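Home | Projects | Reports | Students | Contact

Small Things in a Small Box: Packing Toys in a Shared Bedroom
Vaida Adomaitis, June

1. Why I chose this topic

For the course on everyday storage I wanted to study something that every family does, but that is rarely measured. In my building on Erkley Street many children share a bedroom, and the toys are put away in the evening on the bed, because there is no free floor. My question was simple: is it better to have one box without sections, or does a piece of cardboard inside help to find a toy again later?

2. Place and materials

The work was done in a bedroom, on top of a bed with a white sheet. A bed is soft, so a cardboard box on it moves a little each time something is put in. For this reason I placed the box on a flat black tray. The tray made a bigger difference than I expected — without it the box leaned to one side and the standing figures fell down.

The toys were small ones, of the kind that come from gifts and from the Paju market. They have very different shapes, and this was important for me. 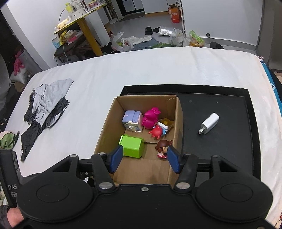
Figure 1. The box on its tray, with the pink pig, the red crab and the doll among the toys inside.

3. Method

I packed the toys in 2 ways. In the first way, they went in with no order. In the second way, the bigger toys went to the back corners and the small ones stayed in front, where the hand reaches first. Each round ended with a search: my neighbor's daughter named one toy and I wrote down how long it took her to find it. She is 6 years old and she has strong opinions about the correct place of the pig.

The budget for materials was small. The box was free from the Vollden shop, which gives away its used cardboard in the morning.

4. Observations

The toys with a flat bottom were easy. They stand where they are put, and a soft or round one can lean on them.
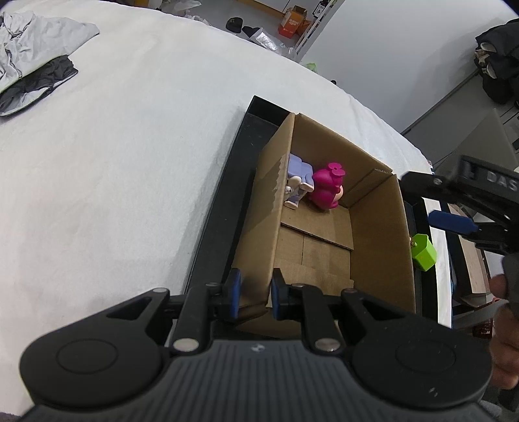
The round toys without such a neighbor rolled to the middle and covered the seam in the floor, so the next toy did not stand straight. Light toys also moved when a heavy one was added beside them.

With an order, the searches were faster in most rounds, but I must say that the girl learned the places quickly, so the later results are less fair. Next time I would ask a different child for each method.

The loose cardboard flaps were a problem in both methods. When they stood up they hid the small figures, and when they were folded down they took space along the wall. I did not find a good solution for this.

5. What I would change

I would use a lower box and fix the cardboard inside with tape. I would also like to repeat the work on a table, to see if the tray is still needed there.

Related reports
Shoe Storage in the Hidton Dormitory
How Families Fold Bed Sheets
Kitchen Drawers Before and After Sorting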